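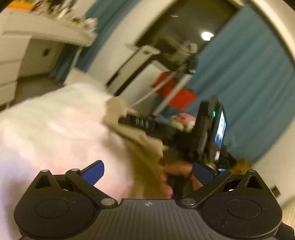
2021-12-25

Comecei às oito e pouco, depois do café, com a casa ainda em silêncio. O plano era simples no papel: tirar a roupa de cama do quarto pequeno, dobrar a que não volta a uso antes do verão, embrulhar em papel pardo e arrumar na prateleira alta do armário. Demorei o triplo do previsto, como é costume quando o previsto não inclui a procura do fio.

Registo o método para não o ter de reinventar em fevereiro, quando chegar a vez do quarto da frente.

Superfície de trabalho: a cama, com o lado comprido livre. A mesa da sala tem melhor altura mas está ocupada com a loiça da consoada e não vou mudar trinta peças de sítio para dobrar lençóis. A cama obriga a trabalhar curvado. Ao fim de 41 minutos seguidos tive de parar e encostar as costas à ombreira da porta. Fica a nota: pausas a cada 20 minutos, com despertador, porque por sensação não paro.

Dobragem. Os lençóis de baixo, com elástico, continuam a ser o ponto fraco. Uso o procedimento de sempre: enfiar um canto no outro até ficarem os quatro sobrepostos, pousar, alinhar a bainha do lado curto, dobrar em três no sentido do comprimento e depois em quatro. O resultado é um retângulo com um lado mais gordo, onde está o elástico. Se se empilharem todos com o elástico para o mesmo lado, a pilha inclina. Alternando, fica plana. Escrevi isto a lápis no interior da porta do armário, por baixo das medidas das prateleiras.

Os lençóis de cima não têm história. As capas de edredão têm: ar. É preciso abotoar primeiro, virar a abertura para longe de nós e enrolar meio palmo de cada vez, a expulsar o ar pela abertura. Se se enrola no sentido contrário, fica uma almofada que volta a abrir dentro do embrulho e o papel rebenta pelas dobras. Aconteceu-me com a primeira. Refiz.

A colcha branca grossa, a que veio de casa da minha mãe, pesei-a na balança de bagagem: 3,191 kg. A outra, a de inverno com forro, 3,597 kg. A prateleira alta é de tábua assente em quatro cantoneiras e já tem uma flecha visível a meio vão. As duas colchas juntas ao centro é má ideia. Passaram para as pontas, uma de cada lado, por cima das cantoneiras, e ao meio ficaram só fronhas e toalhas de rosto. Devia pôr uma quinta cantoneira ao centro. Está na lista desde a última arrumação.

Papel. O rolo de papel pardo Nillberg acabou a meio da segunda colcha. Tem boa gramagem e aguenta o vinco sem abrir, mas é caro para o que é. Completei com sacos de compras abertos pela costura e alisados à mão, e o resultado é aceitável se se virar para dentro a face impressa. Os sacos têm o defeito de trazer já as dobras de fábrica, que não coincidem com as que eu quero, e o papel obedece sempre à dobra mais antiga. Resolve-se passando o cabo de uma colher com força sobre o vinco novo. O ferro morno também funcionaria, em princípio; não quis montar a tábua.

Há quem guarde isto em sacos de vácuo. Tive três, da Skatero, comprados em promoção. Um perdeu a estanquidade na primeira semana, os outros dois cumpriram, mas a roupa saiu com vincos que resistiram a duas lavagens, e o enchimento da colcha demorou dias a recuperar o volume. O papel deixa passar o ar e não marca. Ocupa mais espaço, é verdade. O armário tem espaço, o que não tem é estrutura.

Identificação. Cada embrulho leva uma etiqueta no lado curto, virado para fora: tipo de peça, cama, ano. Nada mais. No ano passado escrevi também o estado («fio puxado», «falta botão») e não serviu para nada, porque só li as etiquetas depois de abrir. Usei marcador de feltro grosso. A esferográfica não se lê do chão e eu não subo ao banco para saber o que está escrito.

Por volta das onze apareceu a Kevser Gökçe, a vizinha do segundo direito, com um prato de bolachas de amêndoa e a pergunta de se eu precisava do berbequim dela de volta ou se era ela que precisava do meu. Era ela. Ficou um bocado encostada à porta do quarto a ver-me atar embrulhos e fez uma observação útil: o nó que eu uso aperta bem mas só se desfaz com tesoura, e por isso gasto fio novo todos os anos. Mostrou-me um laço corrido com uma volta a mais, que segura à tração e solta puxando a ponta curta. Fiz os restantes assim. Os primeiros não desfiz. Ficarão para comparação.

Comemos três bolachas cada um, de pé. Falou-me do aquecimento da casa dela, que tem um termóstato Cerno desde o outono e que liga sozinho às cinco da manhã por razões que o instalador não soube explicar. Sugeri verificar se o programa de fábrica estava ativo por cima do programa manual. No meu antigo era isso. Levou o berbequim e a caixa das brocas de parede.

Retomei às onze e meia. Inspeção das peças antes de fechar, que devia ter sido feita antes de dobrar e não foi:

— lençol de baixo de casal, elástico lasso num dos cantos. Ainda serve. Fica para a cama de visitas, que tem o colchão mais alto e estica melhor.

— capa de edredão branca, falta um botão. Procurei na lata e só havia parecidos, com quatro furos em vez de dois. Cosi um de quatro na ponta, onde não se nota, e passei o da ponta para o sítio do que faltava.

— fronha com mancha amarelada, antiga. Vai de molho amanhã com percarbonato. Se não sair, passa a pano de pó.

— cobertor fino: sem defeitos. Cheirava a armário. Pendurei-o na varanda, o tempo estava seco e com algum vento.

O armário por dentro levou pano húmido com um pouco de vinagre e ficou aberto até depois do almoço. No canto de trás, à esquerda, a pintura tem uma mancha cinzenta do tamanho de uma moeda que não me lembro de ter visto. A parede desse lado dá para o exterior. Passei o dedo e não saiu pó. Marquei o contorno a lápis com a data ao lado, para medir se cresce. Deixei também dois dedos de folga entre os embrulhos e o fundo, o que obrigou a reorganizar a pilha das toalhas numa coluna mais alta.

Almoço: restos do bacalhau, couves, meia garrafa aberta ontem. Telefonaram os meus primos, todos ao mesmo tempo, em alta voz, e não percebi metade. Disse que sim ao que me pareceu ser um convite para o fim do ano.

À tarde subi os embrulhos. O banco Tzavaras de dois degraus chega à justa: com ele consigo pousar na prateleira, mas não consigo empurrar até ao fundo sem perder apoio num dos pés. Usei a vassoura ao contrário, com o cabo embrulhado num pano, para empurrar os últimos centímetros. Funciona se o embrulho estiver bem atado. Um dos meus, atado com o nó antigo, rodou sobre si próprio e ficou com a etiqueta para a parede. Tirei-o, voltei a pô-lo.

Ordem final, da esquerda para a direita, vista da porta: colcha grossa, capas, fronhas e toalhas, lençóis de baixo, lençóis de cima, colcha de inverno. O cobertor fino entra amanhã, por cima das capas, se já não cheirar.

A cama do quarto pequeno ficou feita de lavado, com o jogo branco liso. Mudei a orientação do edredão: tinha o lado curto no comprimento há, calculo, vários meses, o que explica os pés de fora de toda a gente que lá dormiu.

Falta: comprar papel pardo (outro rolo, e ver se há de marca branca com a mesma gramagem), fio de algodão, a quinta cantoneira com buchas próprias para aquela parede, botões de dois furos. E pedir o berbequim à Kevser quando ela acabar, que sem ele a cantoneira não avança.

As costas doem só do lado direito. Botija de água quente e cama cedo.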